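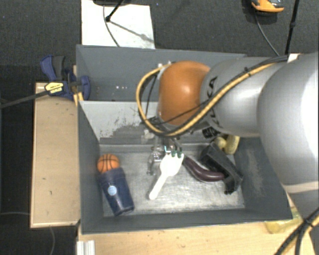
## Lusbridge depot opens its doors to small mixed household items

*A white plastic spork, a dark blue cup, a small orange basketball and an eggplant share a gray open-topped bin.*

LUSBRIDGE – Residents of Lusbridge and Hollent can now drop off small mixed household items without sorting them first, under a change that took effect in October at the Fung Street reuse depot.

Until now the depot accepted small goods only in separate bags, with kitchenware in one, sporting goods in another and toys in a third. Bags with mixed contents were turned away at the gate. The town said the old rule had been the most common complaint at the depot since it opened, and that many of the refused bags went into household trash instead.

Under the new rule, anything that fits in a standard shopping bag can come in together. Items are tipped into open gray bins indoors and separated there. Cups, plastic cutlery, small balls, play food, desk items and similar goods all go through the same door.

Gendatari, the company that runs the depot for the town, said the drop-off desk handled 300 bags in the first two weeks. The largest group was kitchen and picnic ware, followed by toys. Cups and single pieces of cutlery made up a large part of the first group. The company said many of these had been sitting in drawers for years and were brought in by people who were moving or clearing out a relative's home.

Sorted goods go to one of two places. Items in good condition are washed if needed and put out on the shelves of the depot shop, where most small things sell for $2 or less. Single cups are shelved by size. Loose cutlery, including sporks and picnic spoons, is bundled and sold by the handful to campers and day care centers. Balls go into a wire basket by the register, with no limit on size or type as long as they are not split.

Everything else is recycled where possible. Cracked plastic cups are not sold. Metal parts are kept back for a scrap dealer in Hollent.

The depot does not accept food, and the desk staff will ask about it. Real fruit and vegetables have turned up in bags of play food, the company said, and residents are asked to check toy kitchens and picnic sets before bringing them in. Batteries should be taken out of toys and handed over separately. Knives, glass jars and medicine are also on the list of things that cannot go into the mixed bins. A full list is posted at the gate.

The town has set aside $2000 for new shelving in the shop, which was already short of space. The shelves will go along the back wall, where garden tools are kept now. The tools will move to the covered area next to the parking lot, and the town said that part of the yard will be closed for one morning while the racks are put up.

Bags are weighed at the desk, and a household can bring in up to 125 pounds a month free of charge. Larger loads, such as the contents of a garage or a storage unit, have to be booked ahead by phone. Schools and day care centers are not subject to the limit, but are asked to call first so that the desk has enough empty bins ready.

Residents of Hollent may use the depot on the same terms under an existing agreement between the two towns. Proof of address is required on the first visit. After that, the depot issues a card that is good for a year.

Some residents asked whether items left by mistake can be returned. The company said it keeps keys, wallets, photographs and anything with a name on it in a locked cabinet at the desk for a month. Other goods are treated as donations once they have been tipped out, and a cup or toy that has reached the shop floor will have to be bought back at the marked price.

The depot is open from 8 a.m. to 4 p.m., except on public holidays. The shop opens an hour later and closes at the same time. Drop-offs are taken at the side entrance on Fung Street, and drivers are asked to pull all the way forward so that the lane stays clear for the trash trucks.

The town will review the new rule in the spring. If it stays in place, officials said, a second drop-off point could be added near the Hollent line.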